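From: Mombridge list member
To: tarken-cloth-and-crock
Subject: Re: [cloth-and-crock] marks on pale cloths, and small bowls

On the subject of pale cloths and what gets left on them, the list member at Cronin wrote in February:

> Hello all,
>
> We have moved the Cronin display tables over to pale cloths, as the dark
> green ones made everything look like a billiards room. The ceramics look
> much better. The trouble is the cloths. After a few outings they have
> little dark specks all over and some faint stains I can't name, and they
> wrinkle as soon as you look at them.
>
> I would like to hear from anybody who uses off-white or cream cloths
> under unglazed or matte pieces. Specifically:
>
> Do you wash after every use, or spot clean?
> Do you pin the cloth or leave it to hang?
> What do you do about dishes that are filled with something, soil or
> charcoal or bark or whatever it might be?
>
> We also can't agree on whether a very pale bowl should go on a pale cloth
> at all. Half the group thinks it vanishes. I rather like it.
>
> Sorry if this has all been covered. I tried the archive and got a lot of
> messages about hinges.

Thanks for raising it. I meant to answer at the time and then the message slid down the page. I've been using pale cloths at Mombridge for several years, mostly under small pieces, so I'll go through your points, though not in your order.

First, pale on pale. I side with you. A small pale pink bowl with a matte surface does well on cream. You get the shape from the shadow it throws and from the curve of the side, and the pink reads as pink. Put the same bowl on dark green and it looks white. Put it on bright white and it can look a bit like a plaster. Cream or slightly greyish white is about right. What you do need is light from one side so there is a shadow to speak of. A short soft one is enough.

I'd put a small bowl a bit off centre and toward the far edge of the table. Sleeves and bags tend to go along the near edge, and people reach over less than you'd expect. It does mean there's a large stretch of bare cloth in front, and that is where you notice every mark. 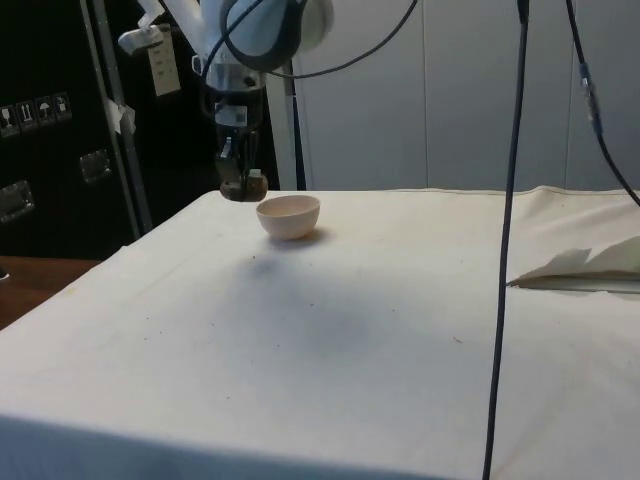

Does a cloth have to be ironed before every outing?

Press it once after washing while it is still slightly damp, roll it on a cardboard tube, and it will do for several outings without the iron.

The tube is worth finding. Fabric shops in Tarken will usually give you one if you ask at the cutting counter near closing time. Folding is what gives you the hard lines down the middle, and those are much worse to look at than the general soft wrinkling you get from a cloth being moved about. I don't bother with soft wrinkles any more. Under overhead light they hardly show, and if you tug the cloth too tight to get rid of them you only pull a ridge up along the back edge.

Pinning. I don't pin. I tried tape under the tabletop, and it left a gummy line that picked up dirt. I tried the steel clips sold for picnic tables, and they dented the edge of a borrowed table at Gostomlow, which I had to own up to. Now I cut the cloth long enough that the front drop holds it by its own weight. Our bench cloth is 208 cm along the long side and I allow at least 10 cm of drop at the front. More is better. If the cloth isn't wide enough and you have to join a piece on, put the seam at the back, where nobody sets anything down. A little bowl sitting half on a seam will rock.

Washing. I shake after every use, outside, and wash only when shaking and spot cleaning no longer do the job. The specks you describe sound like what we get. Ours are mostly grit and fibres from the packing, plus crumbs of whatever was in the dishes. Nearly all of it comes off with a dry clothes brush if you get to it before anything is rubbed in. Brush one way, toward the nearest edge. Don't wipe with a wet cloth first. I did that the first year and turned loose specks into fixed ones.

For the faint stains, this is what I do at home. It suits plain undyed cloth without any special finish. Check yours on a corner.

Shake and brush.
Cold soak overnight in a tub, no soap.
Next morning, a warm soak with roughly 300 grams of washing soda in the laundry trough, cloth fully under. Wear gloves.
Rinse well, then a normal warm wash.
Dry on the line in full sun, right side up.

The sun does as much as the soda. I have had greyish patches that survived the wash and were gone after an afternoon on the line. I've also had some that were still there at the end of summer and will be there when I am gone. At that point the cloth goes under the heavier pots, or the stain goes to the back.

I would not use bleach. It takes a cream cloth to a patchy bluish white, and it weakens the fabric where it was folded in the bucket. We lost one that way.

Now the filled dishes. You asked what to do about them, and I can only tell you what has worked for us. Rough brown dishes, the low uneven kind with the look of unglazed clay, are the hardest thing to keep a pale cloth clean under, and also the thing I most like to see there. The walls are shallow, so whatever is inside is close to the rim, and anything dark and clumpy sheds bits when the dish is lifted. So fill it a little below the rim, press the clumps down with the back of a spoon, and carry it level in both hands. Fill it somewhere else and bring it to the table afterwards. If you have to move it once it's down, lift it. Sliding leaves a brown streak, and the rough underside can pull threads.

Some people put a felt pad under each one. I find you can see the felt, and it makes a small dish look like it is on a stage. A square of baking paper cut smaller than the foot of the dish works and doesn't show. Change it when it gets grubby.

As for what goes beside what, I've come round to keeping the pale bowl and the brown dish close together, a few centimetres apart, with the brown one slightly forward. It's lower, so it doesn't hide the bowl behind it. The roughness of one makes the smoothness of the other easier to see, and the dark filling gives the eye something to land on in all that pale cloth. Spread evenly along a table, they look like lost property.
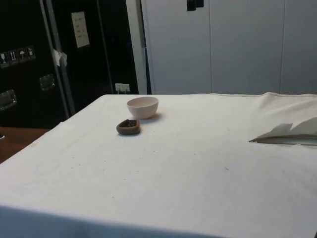
A member at Gostomlow, writing to me off list, disagreed with nearly all of this and asked me to pass it on. Her feeling is that an open bowl should never stand next to a filled dish, as sooner or later a crumb ends up in the bowl and gets ground into the matte surface when somebody wipes it out with a thumb. She keeps hers a forearm apart, and she doesn't mind if it looks sparse. She also said a pale matte bowl should be cleaned with a dry soft brush before anything damp goes near it, and that she uses an old pastry brush for the purpose.

I think she is right about the pastry brush and I have since bought one. On the spacing, I'll keep doing what I do at Mombridge, where the tables don't get bumped much. In a crowded room I might follow her instead. She did also ask whether anybody has had luck with a cloth that is darker on the drop than on the top. I said mine only look that way because the front is in shade, but perhaps somebody does sew them like that.

A few smaller things while I am at it.

Cards and paper. If you use a folded sheet for notes or a price list, put it at the right-hand end and stand well away from it yourself. A fold with the edges lifting will catch any draught from a door. We use uncoated card now. The shiny stuff reflects, and the ink from it came off on a damp cloth once.

Depth of table. Small pieces need less table than you think. If yours is very deep, bring the back row forward a bit or nobody can see inside the bowls, and with a plain rounded bowl the lighter inside is half the pleasure of it. On a low table people look straight down into it anyway.

Spare cloths. I keep 3 in rotation. One on the table, one in the wash, one on the tube. When a new one comes in I wash it before first use, twice if it feels stiff, as it will shrink and you want that over with before you hem it. I hemmed first, once, and the edge puckered the whole way along.

Packing up. Bowls off first, then filled dishes, then paper, then fold the cloth inward from each side so the grit collects in the middle and you can carry it outside like a parcel. If it is raining, leave it folded and shake it at home. Don't wrap the bowls in it, tempting as that is at the end of a long afternoon. The grit will scratch a matte surface and you won't see it until the light is right.

One question back to the list. The washing soda I get in Mombridge now comes only in a fine powder, and it clumps in cold water. The older crystals dissolved more slowly but didn't cake on the bottom of the trough. If anybody near Tarken or Cronin knows a shop that still carries the crystals, please write, on or off list. I'm happy to pay postage on a few bags.

And for Cronin - the hinge messages are under the old list name in the archive. If you search for "linen" instead of "cloth" you'll find the thread on hems, which has a decent description of how to mitre a corner so it hangs flat. There was meant to be a follow-up on round tables but I can't find it, and I think it may never have been sent.

Mombridge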